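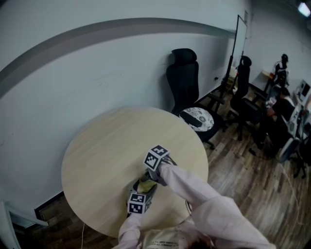
**HOUSEHOLD TIPS / Timber furniture**

## Looking after a wooden tabletop

Pale timber shows every mark, so wipe up tea, red wine and beetroot straight away. Use a cloth wrung out in warm water with a drop of dishwashing liquid, then dry along the grain. Skip the spray-and-wipe products - most leave a film that goes grey by winter.

**White rings.** These are moisture caught in the finish. Lay a clean tea towel over the ring and press with a warm, dry iron for 10 seconds. Lift, check, repeat. If it's still there the next day, rub in a little plain mayonnaise, leave it overnight and wipe it off.

**Black rings.** The water has reached the timber. You'll need to sand back and refinish.

**Crayon and biro.** Bicarb on a damp cloth, light pressure. Gerrit Nkosi wrote in to recommend toothpaste. It works on varnish but will dull a gloss finish, so try it on the underside first.

**Oiled tops.** Re-oil when a drop of water stops beading. Two thin coats are better than one thick one. Leave it 15 minutes, buff off the excess, and wait a full day before the second. Lay oily rags flat outdoors to dry before they go in the bin - bunched up, they can catch fire.

**Wobbles.** On a round table with a centre post, tip it over and tighten the bolts under the top before you start packing the feet with cardboard. Felt pads come last.

Next in this section: sticky drawers, and what to do about candle wax on a linen tablecloth.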